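Kodivora Season Planner review

Posted 11/27/18 by Trefor Pumphrey

I have played fantasy soccer for 10 seasons and kept my own spreadsheets for most of them. This year I paid for Kodivora, a planning tool that sits beside your fantasy team and tells you which players it thinks will score over the next few game weeks. I signed up in July, before prices were set, and have used it every week since.

Setup is quick. You type in your team ID, the tool pulls in your squad, and you get a grid with your players down the side and the coming fixtures across the top. Each box has a projected score. Click a box and it shows where the number came from: expected minutes, chance of a goal or assist, chance of a clean sheet. You can change the minutes yourself if you think a player is going to be rested, and the rest of the row updates.

That minutes setting is the best part of the tool. Most bad weeks in fantasy come from players who don't start. I moved one of my wing backs down to 30 minutes before a midweek round and the planner put him behind a cheap bench defender I had forgotten I owned.

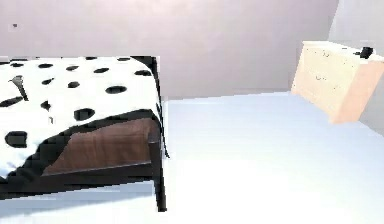
Does it make your transfers for you?

It only suggests them. You still have to go to the game's own site and confirm each move before the deadline, and Kodivora picks up the change the next time you load your team.

The transfer suggestions are decent over a short stretch and weaker over a long one. Ask it for the next two weeks and it usually comes back with moves I was already thinking about. Ask for eight weeks and it starts selling good forwards over one hard away game, then buying them back later at a higher price. There is a slider called patience that is supposed to control this. I have it turned all the way up and would like it to go further.

Captain picks are a plain ranked list. I followed the top name every week for the first month and did a little better than I would have on my own, though one hat trick accounts for most of that. After that I went back to choosing for myself and using the list as a check.

Injury news is slow. Jidach, the free app I used before, still has updates earlier, and I keep it on my phone for that reason alone. Jidach has no planner worth mentioning, so the two don't really compete. Rondulach is closer to Kodivora in what it does, but it charges extra for mini-league tracking and I found the screens crowded.
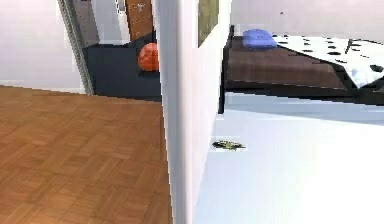 View from the doorway side, with the parquet floor on the left.

Mini-league tracking comes with the basic plan in Kodivora. You can see which players your rivals own that you don't, and how much each one is hurting you while games are being played. I am in a work league called the Cadwaladr Cup and checked this screen more than I should have. It froze on me during two busy afternoons and came back after a reload.

The phone version is the same grid squeezed down. You can read it if you turn the phone sideways. Dragging players around is fiddly and I twice dropped a goalkeeper into the wrong slot. I do my planning on a laptop.

As for results, I am ranked around 3,000 places higher in my regional league than at this point last season. Some of that is luck with captains and some is having fewer players sit out.

Good: editable minutes, clear grid, league tracking included.
Bad: late injury news, jumpy long-range plans, poor on a phone.

I will keep it through the end of the season and decide on renewing when the new prices come out. If you only set your team once a week and leave it alone, the free version has the same projections for the next game and should be enough.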